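Chapter 7
When the Work Changes Hands

In this chapter
How a task is divided between people and machines
What happens to jobs, hours and pay when a line is partly automated
Why skill is hard to write down
Key terms: task allocation, exception handling, deskilling, tacit knowledge

7.1 A repair shop in December

Grollari is a company that repairs and refits small electrical appliances. When our account begins it had 124 employees in one building. Most of them worked at benches, and most of the bench work began the same way: a box of parts came in, and somebody had to sort it. Wires went into bins by color. Tape, cups and plates that had found their way into the box were set to one side. Then the repair could start.

In December the company put in its first sorting cell, a pair of robot arms facing a shared work surface. The cell was bought from a supplier called Esico. The plan was simple on paper. The arms would sort, and the people who used to sort would move to repair, where the company was short of hands.

Ute Dreßler had worked at the sorting benches for 17 years. She was asked to look after the cell during its first months, and she kept a notebook. Much of what follows is taken from it.

Her early entries are mostly about wire. A plate has a shape that stays put. A wire does not, and several wires together make a tangle in which one color lies over another. Dreßler could pull a red wire out of a pile without looking at it for long. When the engineers asked her how she chose where to take hold, she could not say at first. She wrote: "I told them I go for the end that is free. Then I watched my own hands and I don't always do that."

Knowledge of this kind, which a person can use but has trouble putting into words, is called tacit knowledge. We will meet it several times in this chapter, and it explains a good deal about which tasks are automated early and which are left until late.

7.2 Tasks and jobs

People often ask whether a machine will take over a job. It is usually more useful to ask about tasks. A job is a bundle of tasks, and a machine seldom takes the whole bundle. At Grollari, a sorter's shift had included unpacking, sorting, checking for damage, writing labels and carrying full bins to the repair benches. The cell was meant to take on one of these.

The other tasks did not disappear, and new ones came up. Somebody had to clear the surface when a piece got stuck. Somebody had to decide what to do with an object the system had no bin for. This is exception handling, and in the first weeks it filled most of Dreßler's day. She had expected to watch the machine. By her own account she was on her feet more than before.

Her pay grade stayed where it was, as the grade was tied to the sorting bench and no grade had been written for the new work. The question was raised at the staff meeting of 01/05/2018 and took up most of the afternoon. We return to it in Section 7.5 – it is a common problem, and other firms have settled it in other ways.

As you read the rest of the chapter, keep a list of the tasks in a job you know well. Mark the ones you could explain to a stranger in a single page.
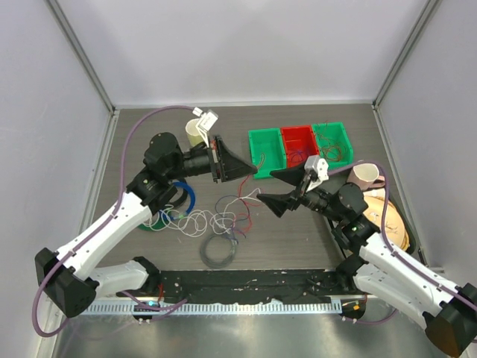
Figure 7.1 Two arms at a sorting surface, with wires, rolls and three open bins.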